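Gathering Demonstrations in Simulation: Notes for the Plundik Methods Session
Speaker's copy, 9 July 2024
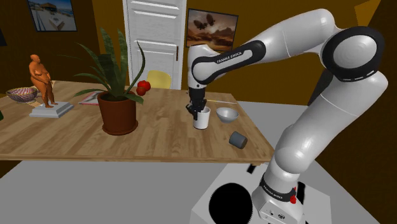 Abdul-Rahman Gbeho asked, when the outline was circulated, whether a learning system trained on simulated tables would ever learn anything worth keeping about real ones. The question should be put to the room early and left open until the final part.

Opening (keep short)

Thank the hosts. State the subject: how the Skorari set was gathered, what was kept, and what was thrown away. The audience will know the arm on the slide, so go straight to the cup. The gripper has its fingers lowered into it, and in our experience this is the stage at which most operators hesitate. A bowl and a tipped can share the table, and the operator must plan with both in mind.

Part one: what counts as an example

An example is one complete attempt at one instruction, from the rest position to the release. We record the joint positions, the state of the gripper, the rendered views and the wording of the instruction. Attempts that fail are stored separately and labelled by cause. The Skorari set holds 3702 attempts, of which 1040 were set aside as failures. Pause here. Listeners tend to write these figures down.

Say plainly that the failures were not deleted. Two of the groups at Emton have since asked for them, and the November release will include them in full.

Part two: the layouts

There are 52 table layouts. Each was reviewed before use for objects that overlapped or could not be reached. Point to the potted plant and the tomatoes: items of this sort are included whether or not the instruction mentions them. The pictures on the wall and the chair behind the table serve the same end. A system that has seen only bare rooms does poorly in furnished ones — our early trials at Odoi made that clear, at some cost in time.

Part three: the operators

New operators complete 100 practice attempts before any of their work is admitted. Mention that speed is not rewarded. When it was, during the first weeks at Odoi, the paths became abrupt and the learned behaviour copied them faithfully.

If time is short, omit the remarks on pay and scheduling and refer people to the written report.

Part four: returning to the question

Simulated contact remains the weak point. Grasping the rim of a cup is forgiving in the simulator and less so on the bench. Our present advice is to train on the simulated set first and then add a smaller number of real attempts, chosen for the cases where the two disagree.

Invite Abdul-Rahman Gbeho to respond before general questions are taken. Leave the slide up during the discussion.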